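Dishwashing by Hand at a Small Table: Water Use, Stain Removal and Drying

Project report, second-year module in Household Technology
Nisreen Najjar and Bok-nam Na
Submitted Jun 23, 2021

1. Background

The shared kitchen on the second floor at Skestov has one sink for the whole corridor. In February the residents were asked to keep the sink free at mealtimes, and several of them began washing plates on a table instead, with a tray under the plates to catch the water. The warden wanted to know whether this method used more or less water than washing at the sink, and whether the plates came out as clean. We took this as the subject of our project.

The literature on hand washing deals mostly with the sink or with the dishwasher. We found very little on washing over a tray. The closest source was a short booklet from Reseck, a supplier of canteen goods, which gives advice on rinsing but no measurements.

2. Aim and limits

The report tries to answer three questions. How much water is needed to clean one plate over a tray? Which kinds of stain are left behind? How long does the plate take to dry afterwards in room air?

We did not study bacteria. A plate is called clean in this report if no mark can be seen on it at arm's length under the ceiling light and no grease can be felt with a dry finger. Cutlery, glasses and pans were left out. Only one brand of washing-up liquid was used, Skomero, in the unscented version.

3. Materials

Crockery came from the kitchen cupboard and was not new. It included flat plates and bowls in pale glazes. All pieces were washed in the ordinary way and dried overnight before the first run.

The tray was red plastic with a raised edge. We chose red because pale food remains and soap smears show up on it, so that dirt carried off the plate could be seen as well as dirt left on it. The table was wood and was wiped dry between runs. Water was measured in a plastic jug and applied either from the jug or with a hand sprayer set to its finest mist. Kitchen scales were used to weigh each piece before and after rinsing.

4. Method

Each run followed the same order. The piece was weighed dry. A fixed amount of soiling was put on with a teaspoon and spread once across the middle. Three kinds of soiling were used: tomato sauce, oatmeal porridge and cooking oil. The soiling was left for 40 minutes.

The piece was then placed on the tray, sprayed, wiped with a sponge carrying a measured drop of washing-up liquid, and sprayed again. If a mark could still be seen, the spraying and wiping were repeated and the extra water was added to the total for that piece. Finally the piece was weighed wet, so that the water clinging to it could be worked out from the difference.

The sponge was rinsed in a separate bowl of water between pieces. In our first trials we did not do this, and sauce from one plate was carried over to the next. Those trials have been left out of the results.
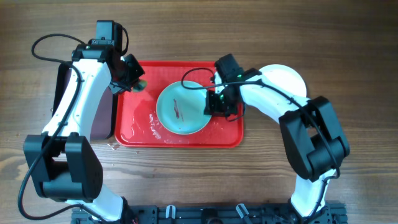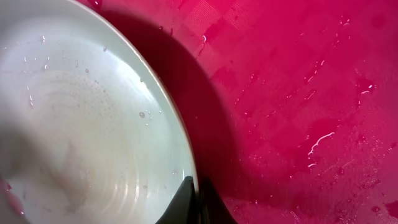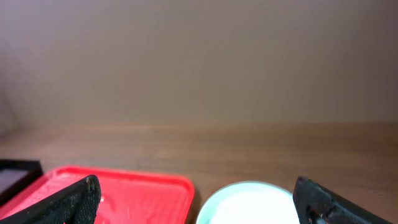

5. Results

5.1 Water use

The mean amount of water for one flat plate with tomato sauce was 149 ml over the tray. The same plate washed at the sink under a running tap took 507 ml. For porridge the difference was smaller, as the dried oats had to be softened first and this took a second round of spraying in most runs. Oil needed the least water and the most washing-up liquid.

Bowls used more water than flat plates for every kind of soiling. Water sprayed into a bowl collects at the bottom and has to be tipped out before the next round, and some of the dirt settles again while this is done.

5.2 Stains

Tomato sauce was the only soiling that left colour behind. On the pale glazes a reddish mark could remain after the first wipe even when the surface no longer felt greasy. A second wipe removed it in nearly all runs. On one older plate with fine scratches the colour stayed until the plate was soaked.

Porridge left no colour, but it did leave thin smears that were hard to see when wet and clear when dry. For this reason we changed the inspection step half way through the project and looked at every piece twice, once wet and once dry. The earlier porridge runs were repeated.

5.3 Drying

Pieces standing upright in a rack dried in 50 minutes. Pieces left lying flat took much longer, and the underside was often still wet when the upper side was dry. Bowls placed upside down on a cloth dried on the outside first - the inside held moist air and was the last part to clear.

6. Sources of error

The sprayer did not give the same amount with every squeeze. We corrected for this by refilling from the jug and reading the level, but the reading itself is only good to about 5 ml. The person wiping was not the same in all runs. Bok-nam Na pressed harder with the sponge and needed fewer rounds for porridge, which shows in the spread of those figures.

Room temperature was noted but not controlled, and the window was open in part of the drying series. The Gökçe scales used for weighing switch off after a short time, and four readings were lost in this way.

7. Discussion

Washing over a tray saved water in our runs, but it also took more time. Most of the extra time went into emptying the tray, which must be carried level to the sink. With a deeper tray this could be done less often. A tray with a drain plug was considered, but we could not find one of a suitable size.

The tap figure depends strongly on habit. Someone who closes the tap while wiping would come closer to the tray result, and a bowl of water in the sink might do as well as the tray or better. We did not test this and it should be the next step.

For the kitchen at Skestov we suggest keeping the tray for flat plates and leaving bowls for the sink. Plates with tomato sauce should be wiped twice. The full table of readings is in the appendix, with the four missing weights marked by a dash.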